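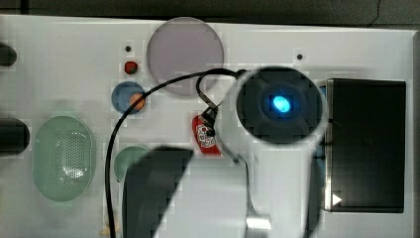
**LOCAL NEWS | COLLBRIDGE**

**Toy library has to be off Dekker Street by end of month, new spot is in Bomham**

July 9, 2023

The Collbridge toy library is moving. Out of the Dekker Street storefront by the end of July, into the old Danura shoe store in Bomham after that. Lease was signed Friday night, according to director Amber Jacobs, who confirmed it by phone between two other calls.

No new borrowing from Dekker Street after the 22nd. Returns will be taken there right up to the last day. If you have something out now, hang on to it if you want, due dates are being pushed back for everybody and you don't have to call in and ask.

The building on Dekker was sold in the spring. The new owner wants the ground floor for offices and offered the library a new lease at a rent Jacobs called "not a number we could even talk about." She would not give the figure. The owner did not return two messages left at the office.

The Danura space has been empty since the shoe store closed. It's a little smaller out front and a lot bigger in back, with a loading door, and the old shoe shelving is still up along both walls of the stock room. Jacobs wants to keep it. Parking in the lot behind, free, shared with the laundromat and the tax place. The 8 bus stops across the street, but riders coming from the north side of Collbridge will need to change at the depot, which they don't have to do now.

That last part is what people were upset about at the open meeting. Around 30 people came, more than there were chairs for, and most of the questions were about the bus. One father who walks to Dekker Street with twins said he'd be looking at close to an hour each way. Another parent wanted to know why Bomham when there's an empty bank on Main. Answer, the bank building has no ground floor restroom that a wheelchair can get into and the fix was priced at more than the library brings in all year.

Jacobs said a pickup shelf on the north side is being looked at. You'd reserve by phone or online, somebody drives the bin over, you get it the next day. Two places have been asked and neither has said yes. She didn't want to name them.

**What it costs**

Membership stays where it is, $30 a year for a household. Late fees are gone for the rest of the summer. Replacement charges for lost pieces are staying, though the staff has some discretion there and, from what members say, uses it.

The move itself is a bigger bill. Truck, new locks, a sink, paint, and the sign. The library has the truck covered and part of the paint. It's asking for help with the sink. A jar has been out on the front desk since the sale was announced and a couple of local businesses have put in, including a $500 check from the laundromat next door to the new place, which Jacobs said came in before anyone had even been over to introduce themselves.

The town gives the library a small grant each year and that's not affected. It's tied to the organization and not the address. Bomham is inside the town line, for anybody wondering, that question came up twice.

**What's being moved**

The catalog is at 920 items, and that's items as in things with a tag, so a train set with all its track counts once. Puzzles, ride-ons, board games, dress-up, blocks, play food, soft toys, the water table, the big wood dollhouse that has a waiting list every December. Everything gets checked before it is packed. Anything missing a part goes on a separate list and members will be asked to look under their couches.
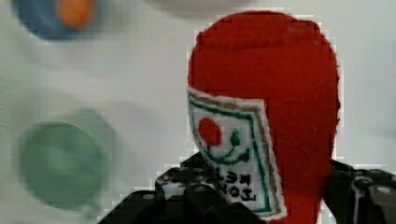 *Red felt, with a face embroidered on the label.*

Soft stuff is being washed before it goes, so the felt and plush bins are the first to come off the shelves. If your kid has a favorite in there, borrow it this week or wait till August. Felt gets hand washed and dried flat and it takes forever, so don't expect that section to be full on day one.

Luzius Camenzind has run the repair bench at the library since it opened. He's in there two mornings a week with glue, wheels, thread and a coffee can of screws, and he has opinions about the move. Mostly good ones. The bench on Dekker is in a hallway and people have to turn sideways to get by him. In Bomham he gets the old fitting area, with a window and outlets that work.

"I have been asking for an outlet for a very long time," Camenzind said. "I didn't think they would need to change buildings to do it."

He's less happy about losing the walk-in traffic. On Dekker, people stop on the way to the bakery and hand him a truck with three wheels. He doesn't think they'll do that in Bomham, at least not right away. He plans to be at the farmers market in July and August with a folding table and will take repairs there, members or not. Bring the broken piece if you have it, he says half of them show up without the broken piece.

No battery toys at the market table. Those he does at the bench only.

**Dates**

- Borrowing at Dekker Street ends July 22
- Returns at Dekker Street through July 31, use the side door after the 22nd, front will be blocked with boxes
- Closed the first week of August
- Bomham opens when the sink passes inspection, library is hoping for the second week

That last one is soft. The inspection isn't scheduled yet. The town office says it recieved the paperwork and that the wait is running longer than normal with two people out. Jacobs said she'd rather open late than open and then close again, and that the date will be posted on the door at both addresses and on the library's page the minute she has it.

Saturday story hour is moving for the time being to the church hall on Mill Road, same time, nothing to sign up for. Baby group is on hold. The birthday party kits can still be reserved for August dates, but call first, a few of them are already in boxes and it's not totally clear which boxes.

**Donations of toys**

Please don't. Not now. There is a pile on the Dekker Street steps pretty much every morning and it all has to be carried somewhere. The library will start taking toys again in the fall, clean and complete, by appointment. Until then the thrift shop in Bomham will take most of it, and the firehouse takes stuffed animals if they still have the tags on.

What they do need is boxes, medium size, with lids if possible. Banana boxes from the grocery are perfect. Also packing tape, zip bags in the gallon size, and a hand truck to borrow for the last weekend. Drop off any time the lights are on.

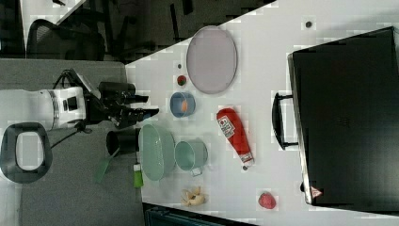 Moving day for the big items is set for the last Saturday of the month, starting at 8, and anyone who can lift is welcome. Wear closed shoes. Kids can come but there wont be anything for them to play with, which Jacobs admits is a strange thing to have to say at a toy library. Street parking on Dekker will be blocked off on the even side from the bakery to the corner until early afternoon, the police have signed off on that.

The bakery will be open as usual. Same for the shoe repair and the barber. Owners on the block said they'd like people to know that, they lost a morning of business the last time the street was coned off and no one told them ahead of time.

As for the storefront, the mural on the side wall stays with the building. It was painted by kids from the elementary school and several parents asked at the meeting if it could be saved. It's on brick. Jacobs has asked the new owner to leave it up and so far hasn't heard. Someone is going to take good photos of it before the end of the month either way, and prints would go up in the Bomham entry if there's wall left after the coat hooks.

The library's phone number is not changing. Expect the machine, leave a message, they are calling back in the evenings. Email works but is slower.

Next open meeting is in the church hall, date to come. The bus will be first on the agenda this time and someone from the transit office has been invited.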